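To: hurnell-residents-announce
From: Gediminas Petrauskas, Office of Building Services
Date: January 19, 2025
Subject: Re: Floor loading and finish in the ground floor rooms, Hurnell Building

Dear colleagues,

I am replying to the list as a whole, as several tenants have written separately with the same questions Mr. Rattanakul raised on Thursday. His message is quoted below, with my answers after each part.

Surachet Rattanakul wrote:

> We have been told that the floors in the ground floor rooms are to be
> refinished this year. Could Building Services confirm which rooms are
> included, and whether the work will be done room by room or all at once?
> Our unit has equipment that takes two days to level again after it is
> moved, and we would prefer to move it only once.

The work covers all 11 rooms on the ground floor on the courtyard side. The street side was refinished under the earlier contract and is not included. The entrance hall and the two stair landings are also excluded, as they are tiled and fall under a different maintenance schedule.

The work will be done room by room, in pairs where two rooms share a door. Each tenant will be asked to clear a room once only. The contractor, Druvport, has agreed not to begin a pair until the previous one has been handed back and signed for. A draft order of rooms is posted on the board beside the freight entrance. Please treat it as a draft. Requests to change places in the order should be made in writing to this office, and both tenants concerned must agree to the change.

> Second, is the color fixed? The sample board near the freight entrance
> shows three grays and we have had different answers about which was
> chosen.

The color is fixed. It is the middle gray of the three on the sample board. The darker gray was withdrawn after the trial in Room 4, where it showed every scuff from cart wheels. The lighter gray remains on the board only because the supplier has not collected it. We have asked for it to be removed.
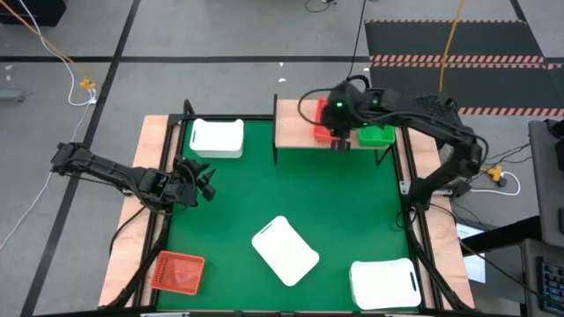
Workstation with green work surface, gray floor.

Tenants should note that the new finish is slightly less glossy than the old one. This was a deliberate choice, made after complaints of glare from the courtyard windows in the late afternoon. The cleaning contractor has been given new instructions and will no longer use the spray polish previously applied on Fridays. Please do not apply polish or wax of any kind yourselves.

> Third, we would like the load limit in writing. The old plate by the
> door has been painted over and the number cannot be read.

The limit for the courtyard rooms is 380 pounds per square foot, evenly spread. For point loads, such as machine feet or the legs of heavy cabinets, a spreader plate is required under any single foot carrying more than 200 pounds. Plates may be borrowed from the stores counter in the basement. They must be returned when the equipment leaves the building, and I regret to say that a number of them have not been.

New limit plates will be fixed at eye level inside each door after refinishing. Until then, this message may be kept as the written statement of the limit. It does not apply to the Srithong Annex, where the floors are of a different type and the limit is much lower. Tenants with rooms in both buildings should take particular care when moving equipment from one to the other.

> Finally, what is the position on tape and floor markings? We have
> walkway lines that our safety officer insists on.

Existing markings will be lost when the old finish is removed. Tenants who need walkway lines should send this office a simple plan of the room showing their position and width. Druvport will paint the lines into the top coat at no charge to the tenant, provided the plan is received before the room is started. Lines requested later will be charged at the normal rate. A total of 154 feet per room is included in the contract - anything beyond that will be discussed case by case.

Adhesive tape is permitted for temporary use only, and must be of the low-tack kind. Residue from ordinary tape was the main cause of the damage seen in Rooms 7 and 8.

Two further points, not raised in the message above.

The finish needs four full days before any equipment is returned and a further three before anything is dragged or rolled across it. Foot traffic in soft shoes is allowed after the first day. Evix will issue temporary door cards so that rooms cannot be entered by mistake during this period. Your usual card will be restored on the morning the room is handed back.

The freight elevator will be reserved for Druvport between seven and nine each morning while work is in progress. Deliveries arriving in those hours will be held at the dock. The work is expected to be complete by the end of September.

Questions about a particular room should be sent to me directly. Questions likely to concern other tenants may be sent to the list.

Sincerely,

Gediminas Petrauskas
Office of Building Services
Hurnell Building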